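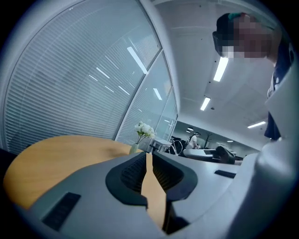 Analyn Panganiban packed orders by hand for six years before the company installed its first robot arms. Today she runs training for the people who work next to them, and much of her week is spent with hand-held grippers, recording the small jobs the arms will be asked to do later.

"People expected to be replaced or left alone," she says. "Most of them got a different job with the same title."

Skorari employs 119 people, down from 125 when the arms arrived. Panganiban says the six who left were not laid off, but their positions were never filled again. "You can call that what you like. The staff noticed."

The daily routine changed more than the headcount did. Packers used to be measured on boxes per shift. Now a good part of their time goes into showing a task over and over with the gripper: reach, close, lift, put down. A full set for one object is 300 recordings. The work is light, but Panganiban says it is hard on the wrist and on the attention.

"After the first hour you start doing it the lazy way. Then the robot learns the lazy way."
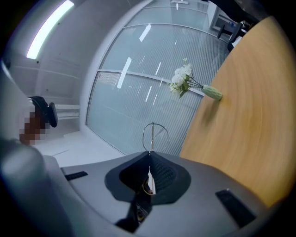
The hand-held gripper at the round table, with a vase of artificial flowers.

She asked for shorter sessions and got them in September. She also asked for recording to be paid at a higher rate, and that is still being discussed with Marloes Segers, who heads operations.

Would she go back to the old packing line? She thinks about it for a while. "My back says no. I do miss talking, though. On the line we talked all day. With this you have to watch your hands."

Her next group starts after the summer break. Two of the people in it have asked whether they can keep one shift a week on the line, and she has told them yes.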